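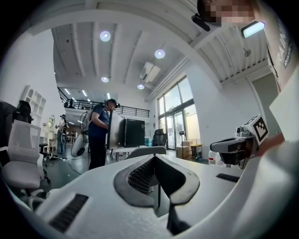
Page last changed: September, by Femke Dekker

Handheld gripper no. 3 – start-of-shift inspection checklist
Clesano room, ground floor

Go through the list before the first session and again after any repair. Write OK, FIX or OUT next to each item on the paper sheet and put your initials at the bottom. Comments from earlier checks are kept under the items they belong to. If an item is marked OUT, the gripper goes on the repair shelf with a red tag and does not come back until Cayetano or Femke has signed for it.

1. Body shell

Wipe the white shell with a damp cloth, then look along the curved upper surface for cracks. Check around both black slots, the large angled one and the thin one. Press lightly on each side of the slots. The shell should not click or flex.
Comment (Peñalver): Clicking near the large slot last month was a loose screw underneath. Tightened, no crack found. Check the screw first before ordering a shell from Lozano.

2. Padded opening

Run a finger down both sides of the V. The dark gray padding should lie flat all the way to the point. The black mesh should have no lifted corners or broken strands. Clear out lint and bits of tape with the soft brush. Do not use the vacuum on the mesh.
Comment (Dekker): Padding was starting to lift on one side. Glued and clamped overnight. Holding so far.

3. Jaw assembly

With power off, open and close the jaw by hand 10 times. It should travel the full distance with the same resistance each time. Look for metal dust or dark smears at the pivot. One drop of light oil if it feels dry, and wipe off the rest.
Power on, keep your other hand and forearm clear, and close the jaw on the foam block. It should hold the block without slipping and let go at the first press.
Comment (Peñalver): The foam block keeps going missing. It lives in the drawer with the brushes. A water bottle is not a test block.

4. Marker block

Check that the white block on top of the jaw is tight and the square black-and-white marker is clean, flat and fully stuck down. Any scratch across the black shapes is a FIX. Do not clean the marker with alcohol, the print comes off. Spare markers are in the Fumdale folder. Put the new one on in the same direction as the old one – take a phone photo before you peel.
Comment (Dekker): Replaced after 200 sessions, edges were curling. The one on gripper no. 2 will need it soon.

5. Cables and floor

Walk the cables between the workstation and the chairs. Thin black cables on a dark green floor are hard to see, so do this with the ceiling lights on. Anything crossing a walking path gets moved or taped down. Plugs should seat fully and not wobble.
Comment (Peñalver): Two people caught a foot on the same cable in one afternoon. Rerouted behind the desk. Marked FIX until we get proper floor covers.

6. Headset

Turn the strap dial both ways, check the padding and wipe it down. The headset must sit firmly without pressing on the ears. Have the wearer look down at the gripper and up again. If it slides, adjust and repeat.
Comment (Dekker): People who share a headset wipe it between turns, not only at the start of the day.

7. Backpack frame

Check both shoulder straps and the buckles. Load the frame while it stands on the floor and have a second person help the wearer put it on. Nobody wears it for longer than one session without a break.
Comment: none.

8. Work area

Drinks off the work surface before power on. Chairs pushed back so that the operator can step away without turning. Boxes stay out of the way of the gray door and the glass door. Light stands have all legs fully spread.
Comment (Peñalver): Bottle next to the gripper again. Please use the shelf. Boxes by the windows are for Dotness and should be collected, ask Femke if they are still there at the next check.

9. Tracking test

Start the tracking program and move the gripper slowly left, right, up and down. The marker should stay locked at every position. Then open and close the jaw at normal speed. If the marker drops out more than once, clean it and repeat. If it still drops out, go back to item 4.
Comment (Dekker): Dropouts in the late afternoon were glare from daylight through the windows. Turning the workstation a little fixed it. Not a gripper fault, left as OK.

Open points from the last check
Floor covers for cables – on order
Padding glue joint – look again at the next check
Second foam block – Cayetano to cut one

Finished sheets go in the gray binder by the workstation.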